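Gripper week - photos and notes
Posted 2023-09-09

Quick dump before I pack the bench up. We had the Bonach fingers and the Tetholm fingers on the same arm, same controller, same box of junk to pick from. 259 picks on the Bonach set, a lot less on the Tetholm becuase we ran out of afternoon. Will even it up next time.

Short version: Bonach grips harder, Tetholm lets go cleaner. Neither likes anything shiny. The wrist cam is the weak link for both, washes out as soon as there's a bright wall behind the part. Turned exposure down 2 stops, helped a bit, then the dark parts vanished. Typical.

Cycle time was around 3 seconds either way, so don't pick on speed. Pick on how much you enjoy changing pads. Tetholm pads slide off, Bonach ones need the tiny hex key I keep losing.

Controller is still the old Plosaditz one from May. Colour settings reset every time it loses power - write yours down. Mine are on masking tape now.

Cable routing next. Anything left slack near the wrist gets caught sooner or later, so check it before a long run.

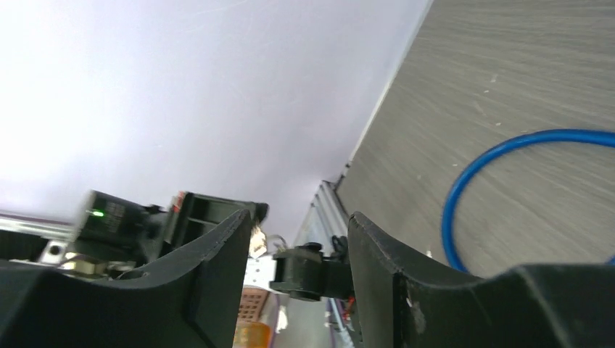
Wrist cam view down between the fingers. Green light on, blue cable looped on the table. Scuffs and dust on the black, needs a wipe.

Győri wrote back that the exposure thing is fixable: lock the white balance first, then drop the gain and leave the shutter alone. Said the Tetholm fingers deserve the full 259 as well before anyone calls it. Fair enough. Will rerun and add the numbers here.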